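Section 5. Small pink box: emptying, cleaning, putting back together

Part of the Clirkirari craft room and lunch table guide. Replaces the November sheet, bin the old one. Changes by Nilmini Kanagaratnam, 2 Dec 2025.

Covers the pale pink plastic box with the flip lid and the removable white divider. For the tall Stulard tubs go to section 7. Different latch, don't mix up the instructions.

Before you start

Clear table. Any flat one will do, the pale wood tables are easiest because crumbs and clips show up. If it's one with a cable hole at the back keep small bits well forward. Things roll. Gilberto has lost a hinge peg down one already and we had to order from Bandara, minimum pack 26.

Have ready: damp cloth, dry cloth, bottle brush, small dish for loose parts.

5.1 Opening

1. Box in the middle of the table, latch facing you.
2. Hold the base with one hand. Lift the white latch from the bottom with a thumb. Not a fingernail, not a knife.
3. Swing the lid right over until it lies flat behind the base. Leave enough table for it, a lid hanging off the edge pulls on the hinge.

CAUTION: don't press down on an open lid. The two little pegs on the hinge side snap and then the lid is just a tray.

5.2 Emptying

1. Wrappers and plastic bags out first. They hide things in the corners, so feel inside before you chuck anything.
2. Pull the divider straight up. If its stuck, squeeze the long sides of the base very slightly and try again. No twisting.
3. Anything small goes in the dish.
4. Tip the base over the bin, tap twice.

Note: clear bags that are still clean go back in the drawer under the Prevach labels. Ursina Fankhauser reuses them for beads.

5.3 Cleaning

1. Warm water, drop of dish soap. No scourers, they leave the pink dull and it never comes back.
2. Base first, then lid, then divider. Brush along the hinge line.
3. Rinse. Stand everything on a tea towel, lid open. Up to 3 hours if the room is cold.
4. Wipe the table while you wait. Grey pencil scuffs come off with a dry eraser, go with the grain. Don't soak the wood around the cable hole.

CAUTION: not for the dishwasher. Not the top rack either, Ashraful tried.

5.4 Putting back

1. Check the base is dry in the corners.
2. Divider in, straight down, both ends at once. Should not rock. If it rocks its in backwards.
3. Small items in the side with less room, wrapped things in the other.
4. Lid over slowly. Press above the latch till it clicks. If there's no click something is poking up, open and shift it.

Don't force the latch. Spares are with Shanthi Bhattacharjee, write your colour on the list (pink, grey or clear).

5.5 If something's off

Lid won't lie flat: crumb in the hinge. Brush it.
Divider loose: wrong size divider, the Stulard ones look teh same but are narrower.
Latch floppy: replace, don't tape.
Smell: bicarb overnight, lid open, then do 5.3 again.

Table and box, for reference:

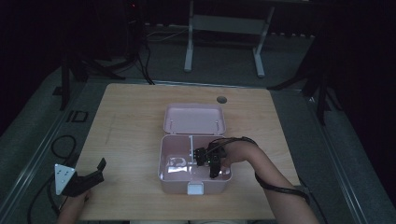
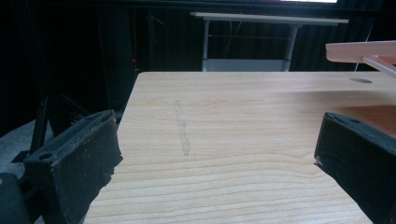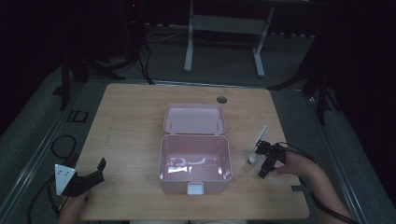

Fig. 5. The pale wood table. Pink box open in the first and third pictures, tabletop and gripper fingers in the second.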